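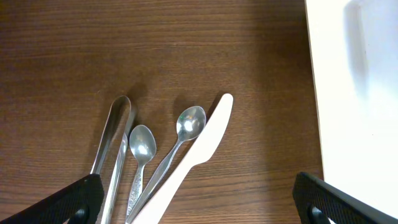

Tongs, the two spoons and the plastic knife on the table

What belongs in the small drawer?
Naheed Khokhar
Nov 3, 2021

We moved to a smaller place in August and the kitchen has one shallow drawer by the stove. I want to keep only what we reach for every day in it. So far I have metal tongs, a teaspoon with a pattern on the handle, a plain spoon that is a bit bigger, and a white plastic knife. The tongs are one bent strip of steel, so they don't lock shut, and they take up more room than I would like. Would you keep them with the spoons or hang them somewhere? And is it worth buying a tray for this?

Uwe Ruppert
Keep the spoons in the drawer and move the tongs. Tongs that don't lock spring open and push everything else to the side. Mine stand in a tall jar next to the stove, bend down, arms up. If you want them in the drawer anyway, put a wide rubber band around the arms, or slide them into a cardboard tube.
On the tray, measure the inside of the drawer first, including the height. I bought a Trilto tray without checking and the drawer would not close over it. A couple of small boxes side by side work as well and you can move them around. The plastic knife is fine next to the spoons. I use one like that for soft cake and for spreading.

Waqas Khattak
hooks. cup hook inside the cabinet door, tongs go over it by the bend. never had a tray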